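Drunditz diary: fewer demos, better demos?

So I finally have a number to share! Regular readers know I've been poking at one question since May: if you teach an arm to tidy a table by showing it, do you need piles of demonstrations, or can you get by with a small, well-chosen set? Padmavathi Naidu (she wrote most of our training code, bless her) bet me lunch on the small set.

We trained one policy on all 57 demos and another on 19 she picked for variety. Different starting spots, different grasp angles, a couple of clumsy recoveries left in on purpose. Then we ran 50 trials with each on the same white table, with the pan, the can, the lime and the marker in play.
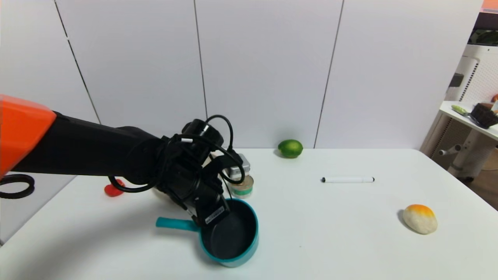
What came out of it

The small set got 43 out of 50. The big one got fewer, which I did not see coming, and I owe somebody noodles.

My best guess is that our full pile was full of near copies, so the policy learned one favorite approach and stuck to it (even when the object had moved!). The wrist view matters a lot here, I think, as that's where a slightly wrong angle shows up first.

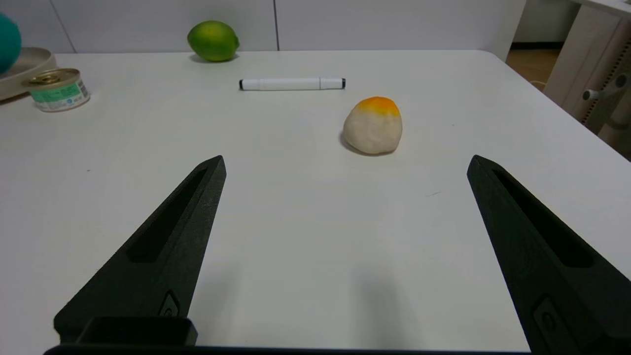
Next up is the same test with a different person picking the demos, so we know whether it's the method or just Padmavathi's good eye. I'd also like to try softer objects and a messier layout, but that's a job for after I've fixed the logging.

14 shares · 3 comments

Morden: Did you keep the random seed fixed for both?

Varela: Would love to see 19 random ones as a baseline.

stolville_sam: Pay the woman her noodles.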